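Moving the family recipes off paper

My grandmother kept her recipes on whatever was to hand. Envelopes, the backs of gas bills, pages torn out of a diary. My mother copied a lot of them on to lined cards, and then I went to university and typed up the ones I liked and printed them badly. All three lots ended up in my kitchen cupboard, in a Nesterside biscuit tin and two carrier bags, and that is where they stayed until December.

I started by sorting them. The total came to 1,278 pieces of paper, including duplicates. There were a great many duplicates. My mother had written out the same ginger cake on five separate cards, with a different amount of treacle on each one. I tried all five over the winter. The one with the most treacle sinks in the middle but tastes the best, so I kept that and one other.

After that I threw out anything cut from a magazine that had no handwriting on it. This felt harsh for the first evening and then it got easier. I did keep a leaflet that came with the Skedon pressure cooker, as the cooker still works and the timings for dried beans are on the back.

What was left I typed up. I can do four or five in an hour if the writing is clear. My grandmother's isn't, and she rarely gave an oven temperature. "Hot oven" and "not so hot" are as far as she went. I have put my own temperatures in square brackets so it is plain which bits are hers. She also measured flour with a particular cup, which is long gone. I worked it out by making her scones until they came right, and the cup must have held a bit more than an ordinary mug.

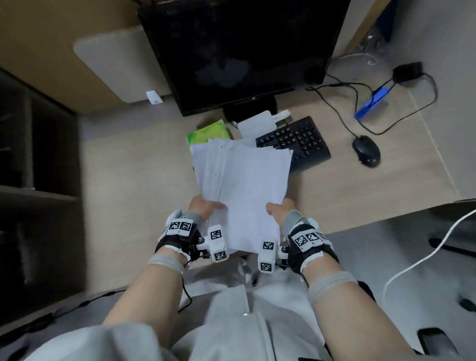
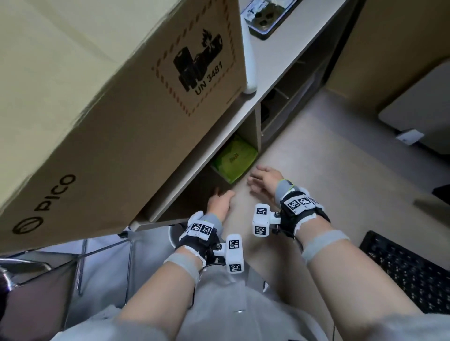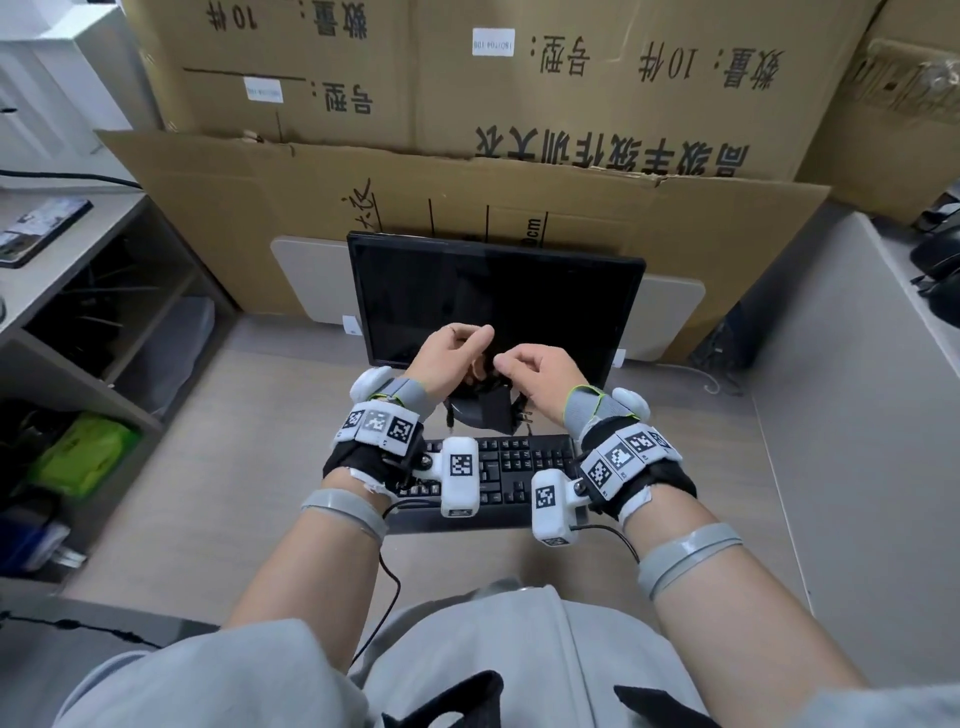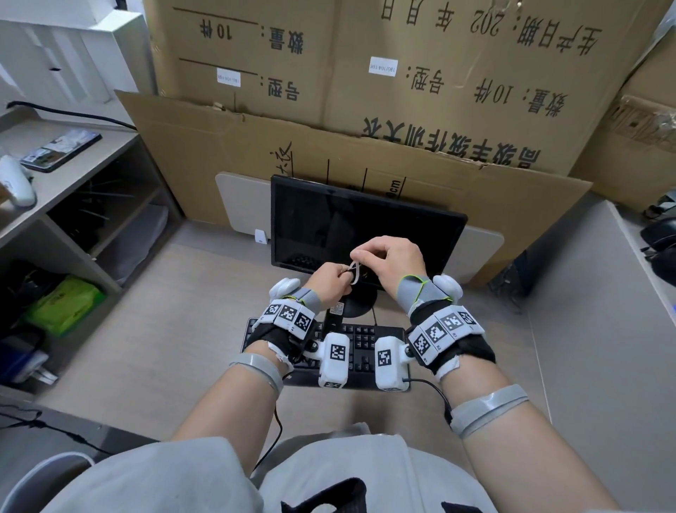

Desk bits: paper, a box, an adapter and a small white loop.

I have been filing everything by main ingredient. I did try filing by meal but half of it would go under tea or under supper depending on who you asked. Puddings have their own section and there are 54 of them so far. Fish has 2. We lived a long way from the sea and my grandfather wouldn't have it in the house apart from kippers.

The chutneys have been the slowest. The quantities are for a glut, so one starts with "a bucket of green tomatoes". I have scaled that down to 100 grams at a time on a sheet of its own, and you multiply up to whatever you have picked. It needs less vinegar than you'd think in a small pan.

Still to do are the bread recipes, the toffee, and a bundle labelled "Cluria" in my mother's writing. I think that was a guest house they went to, as it is all breakfasts. The potato cakes look good.

If anyone in the family has the missing second page of the Christmas pudding, please have a look in your drawers. Mine stops at "tie the cloth and".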